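Skerow Star Nights: Frequently Asked Questions

Hi! I'm Nizar Hijazi and I run the public stargazing nights up at Skerow Field. I get a lot of the same emails, so I've put my answers in one place. If yours isn't covered, write to me anyway - I like mail.

When are the star nights?

Usually the Sunday closest to the new moon, every month except July, when it barely gets dark before everyone's bedtime. We open the gate at 9 p.m. in summer and earlier in the winter months. I post the exact time on the Ernasero library bulletin board and on the front page of this site.

Why do you avoid the full moon? Isn't that the best part?

I love the full moon, but it's like trying to watch a movie with the kitchen light on. It washes out the Milky Way, the nebulas and most of the fainter stars. It's also a little flat-looking through a telescope, with no shadows to make the craters pop. If the moon is your thing, come to one of the first quarter evenings we do in town behind Rojanasak's bakery. You'll get long shadows along the edge of the lit side, mountains, the whole works, and there are pastries.

Do I need to bring a telescope?

Nope! Most people come with nothing but a coat. There are always a few scopes set up and the owners are happy to share (try to get them to stop talking, I dare you). If you do have one gathering dust in a closet, please bring it, even if you've never figured it out. I've spent many happy evenings helping somebody line up a finder scope for the first time. Do that part at home in daylight if you can: point the main tube at a chimney or a treetop a long way off, get it centered, then turn the little screws on the finder until it agrees. Never anywhere near the sun, please. It takes ten minutes on a Saturday and saves you an hour of swearing in the dark.

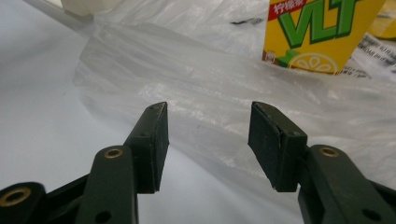 And if you're thinking of buying one, wait until you've looked through a few of ours. A big reflector on a plain rocker base shows you a lot for the money, but it's a beast to get into a small car, and I know more than one person who gave theirs up for a little refractor they could carry out in one hand. Binoculars are a great place to start too. Mine have been dropped in a creek and I still use them more than anything else I own.

What will I be able to see?

It depends on the month. In February you get Orion high in the south, with the fuzzy patch of the nebula hanging in the sword, and the Pleiades, which look better in binoculars than in most telescopes. Spring is galaxy season. Fair warning, galaxies are faint gray smudges to the eye and some folks feel let down. Look a bit to one side of the smudge instead of straight at it and give it a minute. Summer is the Milky Way, star clusters all over, and the Ring Nebula if I can find it before somebody younger does. Planets come and go. When Saturn is up there's a line, and it's worth standing in.

Will it look like the photos?

No, sorry. Those are long exposures, often hours of light stacked up on a computer, and your eye doesn't work that way. You won't get the pinks and blues. You do get the real light coming into your own eye, and for me that still beats a poster.

Can I use my flashlight?

Red light only, please. Your eyes need a good 30 minutes to adjust to the dark and a white light undoes it in a second. A bike tail light set to steady works fine, or a regular flashlight with red tape over the front (use a couple of layers, one is never enough). Same goes for phones. Turn the brightness all the way down, and if you have a red filter setting, figure out where it is before you leave the house. I still haven't found mine twice in a row.
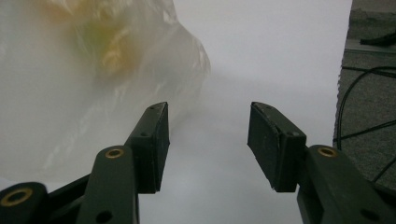 White paper, a plastic bag and a strip of gray carpet.

How do I get there, and where do I park?

Take Route 19 out of Ernasero, go past the feed store, and turn left at the sign for Allow. Skerow Field is up the gravel road on your right. Park nose out, with your headlights facing away from the telescopes, so you can leave without lighting everyone up. If you come in late, switch to parking lights at the gate and go at a crawl. Folks set up chairs and blankets in surprising places.

What if it's cloudy?

Then we don't go. I make the call at 4 p.m. and put it on the front page. Thin high cloud is a judgment call and I get it wrong all the time, for which I apologize in advance. There's no rain date, we just try again the next month.

How cold does it get?

Colder than you think, even in August! You're standing still in an open field looking up. Bring one more layer than seems sensible, a hat, and thick socks. A reclining lawn chair and a sleeping bag is the luxury setup. I also bring cocoa, and I share it if you ask nicely.

Can I bring kids? Dogs?

Kids, absolutely. We keep a step stool by the tall scope. Let them look first with no coaching, they often see more than the grown-ups do. Dogs I have to say no to, after an incident with a tripod.

Is there a restroom?

One portable toilet by the gate. Bring that red flashlight.

Does it cost anything?

It's free. There's a coffee can on the hood of my car, and whatever lands in it goes toward the gravel. Last year's total came to $234, which bought us a decent patch over the worst of the potholes. Watch out for the one by the fence, it's next on my list.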